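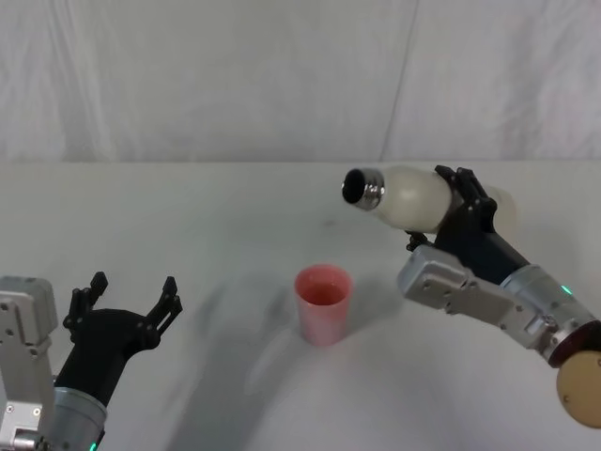 Is the Lowther two-arm kit good enough for pouring tasks?
Posted in Robot Kits & Automation by Tamadwood

I run a small product testing shop and we are looking at the Lowther bench kit, the one with two arms and the black two-finger grippers. Our main job for it would be pouring from bottles into cups, over and over, with small changes in cup position. The sales page says the kit is "ready for liquid handling" but gives no detail on what that covers.

What I need to know before I order:
Does the stock gripper hold a round plastic bottle without it turning in the fingers?
Is the second arm any use for this, or should I buy the single?
Does the Ato software that comes with it let you set the tilt speed, or only the end angle?

We would use thin plastic tumblers and a bottle with a threaded metal neck. Budget is fixed until August, so I would like to get it right the first time.

Jonatan Forsberg
3 people found this helpful

I have had the two-arm version on my bench for 11 months and pouring is most of what it does.

The gripper is fine on a bottle if you take it around the middle and close the fingers over the side. Near the bottom it tends to roll once you start to tilt. The fingers are stepped, so a soft bottle will sit in the teeth, but a hard smooth one can slip. I put a strip of silicone tape on mine and have left it there.

Ato does let you set tilt speed. It is under the motion profile, not on the main task page, and the default is too fast for a small cup. I brought mine down to 53 percent. Set a pause at the point where the neck is over the cup and before the last part of the tilt. Then you can check the height and stop it if the neck is off to one side.

On the second arm – I would buy it. For a plain pour it can just stay open and out of the way, but as soon as your cup moves around you will want it to bring the cup back or steady it. A thin tumbler with only a little in it tips easily. Keep the idle arm low and well to its own side, as the two can meet over the middle of the table if you leave it parked too high.

Two other things. Use a plain white table and backdrop if you record your runs, and put some color in the water. Clear water in a clear cup is very hard to judge on video. Also, the joints are not sealed. "Ready for liquid handling" means the software has a pour task in it, nothing more. Keep a towel handy.

Plorkthorpe

too expensive imo. get the single arm and a cup holder

Faisal Virk

I agree with most of what Jonatan wrote, but I would not rely on tape. Lowther sells a set of padded fingers for $281 and they made a clear difference for us on hard bottles. They take four screws per finger. You have to run the gripper calibration again after you fit them or it will report a closed grip too early.

If you go with the single arm as suggested above, check the return terms. We asked about adding the second arm later and were told the controller is different, so it would have meant sending the whole unit back.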